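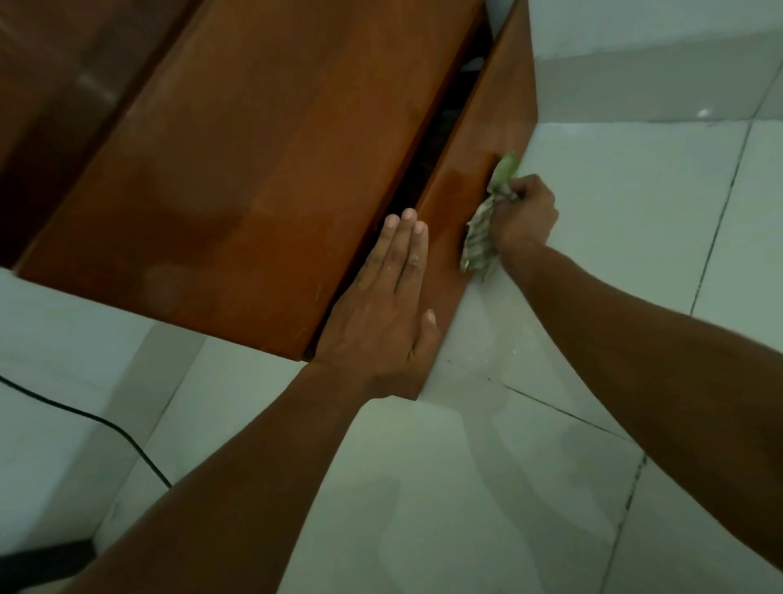 Workshop notes: varnished wood before the winter closure

The annual clean of the varnished furniture at the Mota reading rooms begins on 3rd December. The method is the same as last year, with two changes to the cleaning solution and one to the order of work. Duarte Torres has updated the card kept in the supply cupboard, and the main points are repeated for anyone taking a shift.

Start with a dry cloth. Most of what sits on a cabinet at this time of year is loose dust, and wetting it first turns it into a gray film that dries in streaks. Fold the cotton cloth into a pad and work along the grain from the top of each panel down. Refold when the face of the pad looks dull. Keep the free hand flat against the panel, especially on the tall cabinets, which rock slightly on the old floors.

The damp pass comes second. Last year we used Ukeo soap at the strength printed on the bottle, and it left a haze on the darker panels that needed another wipe. The new mix is 6 ml of Ukeo in 900 ml of lukewarm water. Wring the cloth until it no longer drips and do one panel at a time, drying it before moving to the next. Do not spray anything directly onto the wood. Liquid collects along the bottom edges, where the varnish is usually thinnest.

Pale smudges come in two kinds. Those that disappear under a damp cloth and stay gone are dirt. Those that disappear while wet and return as the surface dries are wear in the varnish, and further rubbing makes them larger. Mark the second kind on the sheet with the cabinet number and the panel, and leave them alone. Light scuffs near floor level are mostly from mop heads and can be treated with a small amount of Zeltetti wax, left for ten minutes and buffed with a clean cloth.

Gaps between boards need a soft brush and the narrow vacuum nozzle. Do not push a wet cloth into them. Any gap that has opened since the last inspection should be measured at its widest point and entered on the sheet. Seasonal movement is normal once the heating is on – the room meters have been reading low since the radiators were turned up – and most joints close again by spring. No filler is to be used before the February inspection.

The order of work has changed so that side and end panels are done before the fronts. In previous years the fronts were cleaned first and then picked up dust from the sides. Lower edges are done last, with a separate cloth.

Abrasive pads go no finer than 3000 grit and are for the bench only. They should not be used on furniture in the rooms. The Claltus polish left over from last winter has been withdrawn, as it builds up in corners and attracts dust.

There are 80 cotton cloths in the cupboard, washed without softener. Used ones go in the lidded bin, with waxed cloths laid flat to dry before they are added. Completed sheets go in the tray by the workshop door.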